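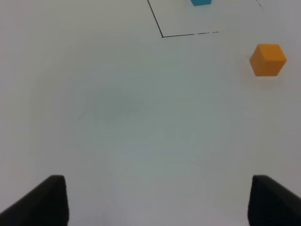 The Flulten trial kit came up first, again. Kiri Cartwright reported that the arm sorts cubes into the marked area, given time and encouragement. Blue was in the outline and orange was still outside it, which the Khoury rep called "a colour issue". Quote stands at $2,516, or $2,824 with the spare gripper. Wistley wants it cheaper -- Wistley always does.

Agreed: keep the loan unit at Hiltham until May, up to 18 more runs. Kiri to ask Khoury what the warranty covers besides the box.

Filed under: Minutes | Equipment Reviews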